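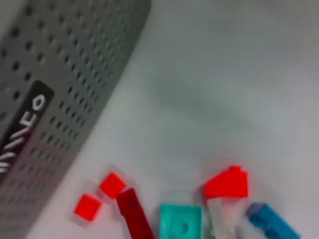 Toy bricks on the sorting table, next to a gray perforated panel.

I've played with a lot of building blocks in my life, mostly on my stomach on the rug, and I did not expect to see them again at Gronska. The company runs a returns and refurbishing shop in Cloratthorpe, out past the rail yard, and I drove over because a friend kept telling me the robots there had "changed the mood of the place." Changed it how, I asked. She shrugged and told me to go look!

So I went. The first person I met was Everaldo Batista, who has worked the toy line for years and talks with both hands. He used to sort bricks by eye, eight hours a day, out of big tubs that came back from schools and rental libraries. Red here, blue there, the see-through ones in their own bin (those are the worst, he says, they vanish on a pale table). By the afternoon his neck was stiff and his temper was short, and his wife could tell from the way he shut the car door.

Now there are 2 robot arms on the line, each with a little camera down at the wrist, and Everaldo's job is to teach them. He puts a handful of bricks out, lets the arm have a try, fixes what it gets wrong and puts out another handful. A square piece, a long one, something with a slope like a roof. The slopes gave everybody fits at first. "It grabs the hill and the hill slides away," he told me, and he acted it out with a dinner roll in the break room.

I wanted to know the obvious thing, which is who lost a job. Gronska has 90 people on the floor, the same as before the arms came in, but two people on the toy line moved over to packing and one of them hates it. She said so right in front of her manager, which I liked. Packing is louder, she's farther from her friends, and the shift starts earlier. The pay is the same. She misses the tubs - I wouldn't have guessed that anyone could miss the tubs.

Everaldo doesn't miss them. He got a raise and a training course at Fontes, the firm that installed the arms, and he came back with a fat binder that he's already filled with notes in pencil. What bugs him is the waiting. When he sorted by hand he was never still. These days he'll stand there while an arm thinks it over, and he catches himself reaching in to do it himself. The stop button gets a workout.

There was a target, of course. Skargate, the customer with the school contracts, wanted 200 clean sets a shift. On the day I visited they made 167, and the number went up on the whiteboard without any fuss. Under the old setup a short day meant somebody got a talking-to. Now it means Everaldo and the technician sit down with coffee and go over the bad grabs one at a time. He says that's the part that feels different when he goes home.

I asked if I could set out a handful myself, and he let me. I made a nice neat row, very proud of it, and he reached over and messed it up. Kids don't send them back in rows, he said. Then he showed me how he does it, a quick toss from low down so nothing bounces off the table, and made me practice until I had it. I was still picking at it when the bell went for lunch, and he'd saved me a seat by the window.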